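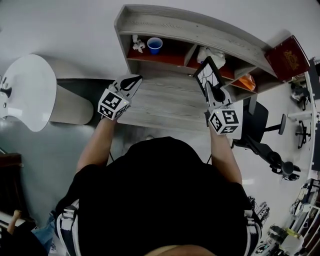 Desk with hutch, back room, May. Cup and tissue in the left cubby.

Sourdough log, page whatever. Picking up from where Irina's handwriting stops.

The starter from Darnside is alive again. I say "again" in the sense that a car is running again after you roll it down a hill. It got fed at 7:10 this morning, equal weights flour and water, and by the time I'd finished arguing with the kettle it had put up a few bubbles and a smell like nail polish remover. Libor Hrubý says the smell means hungry. Libor says everything means hungry. He said it about the possum.

Main business today was the rye question. We have been getting a gummy line along the bottom of the tin loaves since we changed flour, and everyone who bakes here has a theory that happens to acquit their own part of the process. Mine is that the Rernalbridge rye is milled finer than the old Onuoha bag and we've kept the water the same out of loyalty. Asabe's is that I cut the loaves warm. Both can be true, though I'd prefer hers wasn't.

What I did:

Split one batch of dough into 4 tins. Same starter, same salt, same bench, same baker in the same mood. Tins A and B at our usual water. Tins C and D with the water pulled back by 5 per cent, which felt like mixing concrete and had about the same effect on my wrist. Proofed them all under the one damp tea towel near the window. A and C went in first, B and D after, so that if the oven is to blame it has a fair chance of being caught.

The oven is quite possibly to blame. The dial says one thing and the hanging thermometer says another, and they've drifted further apart since the element was replaced. Today the thermometer read 20 degrees under the dial once things had settled. Renzo Lo Presti wrote in here back in autumn that the gap was "consistent, just add a bit". It is not consistent, Renzo. I've added a bit. I'll be adding a bit until I die.

Results, first pair:

A rose well, flat on top, nice colour. Rang hollow when knocked, which is what they always do before disappointing me. Left it alone on the rack. Left it alone some more. Cut it at 4 in the afternoon, stone cold, with a witness (Asabe), and there was the gummy line, a thin grey stripe along the base like a tide mark in a bath. So cutting warm isn't the whole story. She took this with grace and a very thick slice.

C was shorter and uglier and had split down one side. No stripe. The crumb was tight, a bit dry at the corners, tasted more of rye than A did. Toasted, I'd take C over A any day. Fresh, with butter, I'd have to think, and I did think, for 2 slices.

Second pair:

B came out the same as A, stripe and all. D should have matched C and didn't quite. There was a faint damp patch at one end only, the end that faces the oven door. I am writing this down in full knowledge that it means somebody will want to look at the door seal, and that I'm the one who'll be holding the torch. The seal is flattened on that side. You can get a butter knife through the gap with the door closed, and I shouldn't know that, but there it is.

Where this leaves us: less water helps. The door isn't helping. The flour is still my favourite culprit, but I can't convict without a bag of the old stuff, and Yakubu Ezeani reckons the last of it went into the Christmas crispbread. He's going to check the bottom of the big bin. If he comes back with weevils I'd rather not be told how many.

Side note on the tins. The two Dranum ones are releasing beautifully and the older pair want lining every time, so whoever keeps scrubbing the older pair with the green scourer, please stop. You're washing off years of seasoning. It wasn't dirt. Well, it was mostly not dirt.

Other side note: the good scales turn themselves off mid-pour if you're slow. I lost the flour weight on the first mix this way and had to start over, and the abandoned flour became pancakes. Pancakes were excellent. No data was recorded.

Next time:
Drop the water a touch further in one tin only and see if it turns into a paver.
Swap the tins end for end halfway through and see if the damp patch moves.
Second thermometer by the door, if we can find where Irina put it.
Longer proof for C's recipe, as I think the split was me being impatient.
Try the caraway, which Asabe has asked for politely several times now and less politely today.

Starter fed again before I left. It's in the fridge, second shelf, behind the pickles. The lid is only resting on top and is meant to be like that. Do not screw it down, we've done the ceiling once already.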